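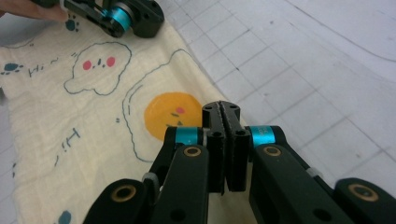 4. Washing and Drying Kitchen Linens

This section covers the care of cotton and cotton-blend kitchen towels, napkins and tray cloths in the Dirora compact washer-dryer. For bedding and bath towels, see Section 5. For wool and silk, see the Palla gentle-care supplement.

4.1 Before the first wash

New linens often carry a finish from the mill. This finish reduces absorbency and can foam heavily in the first cycle.

1. Check the care label for the maximum wash temperature. If items with different limits are washed together, use the lowest.
2. Shake out each item and close any hooks or snaps.
3. Separate printed cloths from plain white ones.
4. Load the drum to no more than half its depth.
5. Turn the dial to RINSE ONLY and press START. Do not add detergent.
6. When the cycle ends, continue directly with 4.2. The items do not need to be dried first.

Note: Dark or strongly colored prints may release dye during the first three washes. Wash them separately until the rinse water runs clear.

4.2 Regular wash

1. Scrape off dried food. Treat grease spots with a small amount of liquid detergent and wait 10 minutes.
2. Open the detergent drawer and fill compartment II to the lower mark. In hard water areas, fill to the upper mark.
3. Leave the softener compartment empty. Softener coats cotton fibers and makes towels less absorbent.
4. Turn the dial to COTTON DAILY.
5. Press TEMP until the required temperature lights up.
6. Press START. The door locks after a few seconds and the lock symbol stays on until the drum has stopped and the water has drained.

CAUTION: Do not wash cloths that have been used with solvents, floor wax or large amounts of cooking oil. Residue can ignite in the drying phase, even after a full wash.

4.3 Drying

1. Remove the load and shake each item once to release creases.
2. Return up to 14 small towels to the drum. Larger loads must be dried in two batches.
3. Select DRY LOW for printed cloths or DRY NORMAL for plain ones.
4. Empty the lint tray. The machine will not start a drying cycle if the tray is missing.
5. Press START.

Drying on a rack is also suitable. Pull the hems straight while the cloth is damp — this replaces ironing in most cases.

4.4 Folding for drawer storage

1. Lay the towel flat and smooth it from the center outward.
2. Fold the long sides in so that they meet at the center line.
3. Fold once more along the center line to form a long strip.
4. For shallow drawers, leave the strip at full length. For deep drawers, fold it in thirds.
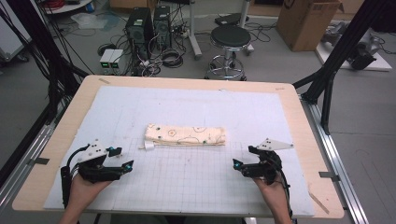

4.5 Faults during a linen cycle

Code E5: Water is not draining. Open the filter flap at the lower front, place a shallow dish below it and clean the filter.

Code E10: Unbalanced load. Open the door when the lock symbol goes out, spread the items evenly and restart.

Code E31: Lint tray missing or not fully seated. Push the tray in until it clicks.

If a code returns after two attempts, disconnect the machine from the power supply and contact Zastberg service. Have the model number ready — it is printed inside the door rim.

Revised Sep 11, 2018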